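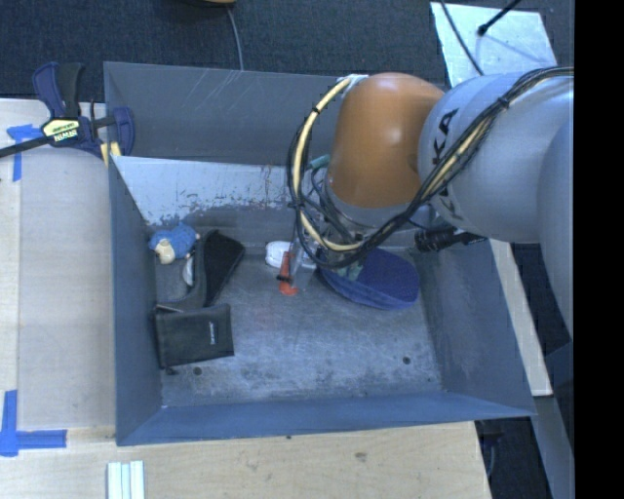

The receiving bin, Wastside depot.

By order of the Rumuvar office, the bin was to be certified clear at the close of each shift. Melur Mandagi had signed the certificate 97 times. On the evening of Jun 19, 2025, she studied the scratches on the far wall and the rust-brown marks beneath them, and laid down her pen.

"Is there an irregularity?" inquired Hafiz Nasution.

"The form has no line for wear," she said — and drew one in, with a ruler, below the signature.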